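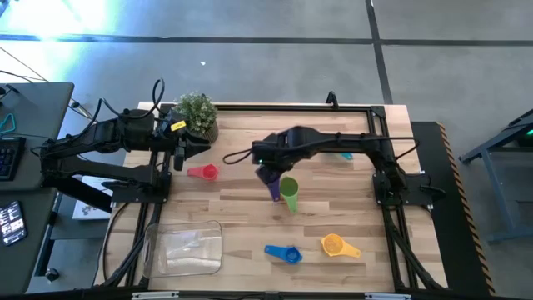
*Two robot arms and their measuring cups at Kurek.*

Kurek is a workshop where robot arms learn chores. You might think the people get to go home early. They don't.

An arm may need to try the same job 100 times, and somebody has to put everything back before each try. Grown-ups went to college for this. 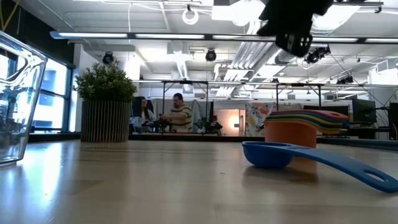
Jobs change when robots come to work. At Kurek, people once did the sorting and now they watch, fix and reset. Even stacking cups like these, with the red handle on top, can be part of someone's day. It beats washing them.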